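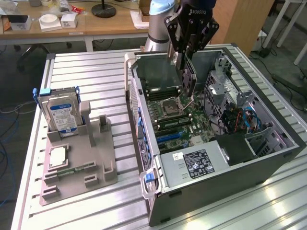
A Robotiq gripper holds a fan above the motherboard of an open desktop computer.

Oats have a way of turning up where you least expect them, and Lakshmi Mudaliar would love to tell you about every one of those places. She has been milling them at Grastela since March, and her favorite subject is the groat, the whole kernel left once the hull comes off. Steel-cut oats are groats chopped into pieces. Rolled oats are steamed and pressed flat, so they cook much faster – and they make a wonderful crumble topping!

Barley drinkers will tell you their grain has more chew, and they have a point. But oats bring a creaminess to soup that pearl barley can't match, thanks to a soluble fiber called beta-glucan. Try toasting a cup of groats in butter for 3 minutes before you add the stock. The kitchen smells like warm nuts, and the leftovers are even better for breakfast.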